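Speaker notes: Shrinkage and Skew in Woven Household Textiles
Bristville session, February 1, 2018
Speaker: Selma Živković. Slides by Boris Halilović.

Timing: 37 minutes, then questions. Skip slides 9 and 10 if the previous speaker runs over.

## Slide 1: Title

Name, lab, thanks to Gorazd Kovačević for the slot. Go straight to slide 2.

## Slide 2: Terms

Define these before anything else. Last time half the questions were about vocabulary.

- **Warp**: the lengthwise yarns, held under tension on the loom.
- **Weft**: the crosswise yarns.
- **Relaxation shrinkage**: loss of length when the tension put in during weaving and finishing is released by water.
- **Progressive shrinkage**: further loss over repeated washing and drying, mostly from agitation.
- **Skew**: the weft no longer runs at a right angle to the warp. The piece looks like a parallelogram.
- **Bow**: the weft curves between the two selvages.

Note that skew and bow are both reported as a percentage of width. Say this twice.

## Slide 3: Why cotton shrinks

Cotton fiber swells in water, mainly across its diameter. A swollen yarn is thicker, so the yarn crossing over it has to take a longer path. The length for that path has to come from somewhere, and the cloth pulls in. When the fiber dries the diameter goes back down, but the yarns don't slide back to where they were unless something pulls them.

Draw the crimp diagram on the board. Two circles, one wavy line over and under, then the same with larger circles. It takes less than a minute and works better than the animation.

Warp shrinkage is usually larger than weft shrinkage in plain weave toweling. The warp had more tension to lose.

## Slide 4: The sample set

414 pieces, all hemmed, all cotton or cotton blend, bought through ordinary retail by Mateja Omerović. Each piece was marked with three pairs of benchmarks in each direction before the first wash. Marks were made with laundry-safe ink and a fixed template.

Pieces excluded from the final table: 34. Reasons were hem failure, lost benchmarks, or a care label that did not match the fiber content. Give the reasons but not the breakdown. The breakdown is in the handout.

The 100 percent cotton group is shown separately from the blends on every chart. Point to the legend once.

## Slide 5: Wash and dry procedure

Warm wash, normal cycle, ballast added to bring each load to the same dry weight. Three cycles, with measurements after the first and the third.

Drying method matters more than most people in the room will expect. Tumble drying and flat drying were run as separate arms. Line drying was left out, as hanging loads the cloth with its own wet weight and mixes stretch into the result. Senad Trajkovski ran a small line-dried batch in December and it is on the backup slide.

Conditioning: pieces rested flat in the test room overnight before measuring. Humidity was logged. If asked, the log for the second week has a gap and those pieces were conditioned again.

## Slide 6: First-wash results

Let the chart sit for a few seconds.

Main points:

- Most of the total shrinkage shows up in the first cycle.
- Tumble-dried pieces moved more than flat-dried pieces in both directions.
- Blends moved less than all-cotton pieces, and the spread was narrower.
- The Petkov line, sold as preshrunk, moved less in the warp. In the weft it was close to the rest.

Do not say "preshrunk means nothing." It was said in the practice run and it is wrong. Compressive finishing acts on the length of the cloth, and the results agree with that.

## Slide 7: Skew

Two sources. The first is in the cloth as sold: the fabric was finished slightly off square and then cut square. Washing lets the yarns return toward their original angle, and the hemmed piece goes out of square with them. The second is the hem itself. Sewing thread and base cloth shrink at different rates, and a four-layer corner shrinks less than the field.

Pass the Rolo sample around here. Ask people to fold it corner to corner.

## Slide 8: Measuring on a flat surface

Lay the piece out with no tension and smooth wrinkles from the center with the side of the hand. Never pull by the hem to remove a wrinkle. Pulling one edge taut changes the distance between benchmarks on that side and leaves the other side alone, and the error looks exactly like skew.
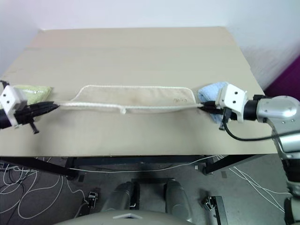 Why measure between inner benchmarks and not from hem to hem?

The hem is thicker and shrinks at its own rate, so a hem-to-hem reading combines two materials in one number. The inner marks sit in a single layer of cloth.

Read three positions per direction and report the mean. If one reading is far from the other two, lay the piece out again from scratch and repeat all three.

## Slide 9: Operator effect (optional)

Boris and Mateja measured the same subset blind. Agreement was good on length. On skew it was worse, and nearly all of the difference came from how the first corner was placed. We now start every piece from the corner nearest the care label.

## Slide 10: The Kututov comparison (optional)

The Kututov lab used a steel rule and we used a glass scale. Their warp values are slightly lower. Their conditioning time was also shorter, so the two causes can't be separated with the data we have. Leave it there.

## Slide 11: Recommendations

1. Report warp and weft separately.
2. State the drying method next to every value.
3. Report after one cycle and after three.
4. Cut oversize if the finished piece has to fit something.
5. Check squareness before the first wash as well as after.

## Slide 12: Backup

Line-dried batch. Show only if asked. The sample is too small to support a comparison, and the warp values scatter in both directions.

Likely questions: fabric softener (not tested), linen (not in the set), steam pressing (recovers some length, lost again at the next wash).

Handouts are in the blue folder. Collect the Rolo sample before leaving.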